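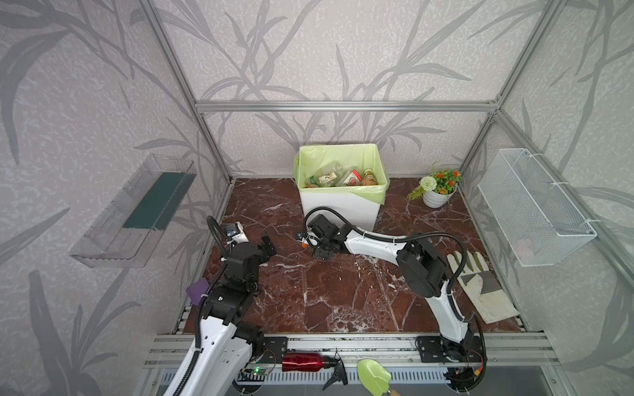
Figure 3. Lined bin with mixed packaging.

3.2 Contents of the bin

The household part deals with packaging which is thrown away together, before any sorting. For each trial we put a small pile of items in a white square bin with a pale green bag, the edges of the bag folded over the rim (Figure 3). The pile in the figure has a clear plastic bottle with a green and white label, a printed carton in red and white, and a small glass jar which still has its lid. We kept the label and the lid on purpose. In the diaries collected in Grutus, 281 of 1000 entries mention a jar discarded with its lid, and only 44 mention that a label was removed first.

The bin stands on the floor, near the back wall. We chose this position after the January visits, where almost 130 homes kept the bin against a wall and often close to other small things. For this reason the surroundings are not left bare. A small flowerpot with an artificial plant is next to the bin, and a work glove lies on the floor at the right. These objects do not belong to the waste and are not included in the lists of materials.

The categories follow the Stundeo scheme with one change. A jar and its lid are written as two materials but as one item, so that the number of items stays the same as in the diaries. Cartons are recorded by their main material, also when they have a thin inner layer of plastic. The effect of this choice on the results for glass and paper is treated in Section 4.1.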